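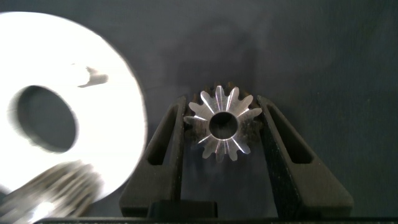
Small bevel gear, teeth facing front.

Lists > Skatumwood Clock and Music Box List > Archive > Re: First movement, where do I start?

Date: 13/11/2021
Subject: Re: First movement, where do I start?

> Hello all,
> I've been reading the list since July and finally have something to ask.
> I bought a mantel clock at the Clarberg swap meet. The case is rough but
> all there. The movement runs for an hour or so and then stops. The seller
> told me it had been "oiled every year," and it certainly looks like it,
> there's oil everywhere.
>
> I have screwdrivers, a decent bench and a lamp. I've never taken a
> movement apart. Should I start on this one, or buy something cheap to
> ruin first? And is there any point in cleaning it whole, without
> taking it down? I've seen people do that online and it looks easy.
>
> Thanks in advance, and sorry if this comes up a lot.

It comes up plenty and I love it every time! Welcome out of the shadows.

You have picked a very good kind of clock to fall for. A mantel movement is big enough to see with your own eyes, the parts go back in only so many ways, and when it starts ticking on your bench for the first time you will want to wake the whole house. I did wake mine.

To your first question: yes, buy a cheap one first if you can stand the wait. I got my practice movement out of a box marked "parts" at the same Clarberg meet, years ago, and I took it down and put it back together four times before I touched anything I cared about. The second time went worse than the first (I was cocky by then) and I put a wheel in upside down and couldn't work out why the top plate wouldn't seat. If the plate doesn't want to go down, stop pushing. A bent pivot is a much longer evening than a misplaced wheel.

On cleaning it whole – please don't. I know the videos you mean. The dirt that stops a clock lives inside the pivot holes, and dunking the movement mostly moves it around. You also can't dry it properly, and you can't see wear in the holes with the wheels still in them. A clock that runs for an hour and quits, with oil everywhere, sounds to me like black sludge in the holes, and maybe a worn one or two up near the escapement where there's hardly any power left to waste. I can't tell from here, of course. It could also just be out of beat, so listen to it before you do anything. If it goes tick-tock... tick-tock, limping, level the case or nudge the crutch a hair and see whether it runs longer. That costs you nothing and it has made me look like a genius with my neighbors more than once.

Now the part I must put in capitals, and then I'll calm down. LET THE POWER OFF THE MAINSPRINGS BEFORE YOU LOOSEN ANYTHING. A wound spring in an open movement will strip teeth and it will go for your fingers too. Get a proper let-down key, hold it firmly, and let it slip through your hand a little at a time. If your clock strikes, there are two springs, and the strike side counts as loaded until you've let it down yourself. Wear eye protection. Read up on it twice, and if you can get somebody to show you in person, even better.

After that it's all pleasure. Take photos at every stage, from the front, back and both sides, then take more. I draw mine as well, badly, in a school notebook, and I number each wheel in the order it came out. My Flirnari notebook (that's the old factory regulator some of you helped me with) has 300 pages and I'm nearly at the back cover. Egg cartons are good for the small parts. Keep the strike train and the time train in separate cartons, or you will spend a Sunday afternoon like I did.

For pegging out the holes, plain toothpicks work fine. Sharpen, twist, look at the black, throw it away, take another. Keep going until one comes out clean. I once got through a box of 200 on a single movement and enjoyed every one of them, which tells you something about me.

Oil comes last, and in tiny amounts. The pivots want a drop that sits in the oil sink and doesn't run down the plate. Pinion leaves and wheel teeth stay dry. That surprises people, but oil on the teeth only grabs dust and turns into grinding paste. Your seller meant well!

One thing I'd love to know is whether there's a number stamped on the back plate. There was a long thread here about the Villalobos movements, and the highest number anyone has turned up so far is 1,921. They have a funny little hook on the strike lever that catches everyone the first time. If yours is one of those, shout before you take the plates apart and I'll dig out my drawings and scan them.

Do write back when you've got the movement out of the case, even if it's all gone wrong. Those are the best posts.

Happy ticking,
Your friend with the toothpicks

Recent threads on this list
Music box comb, two dead teeth at the bass end
Where to get suspension springs now?
Clarberg swap meet, who is bringing what
Villalobos strike lever, the long thread
Old shellac or just dirt?

Contact the list owner | Copyright of each message stays with its writer | Back to top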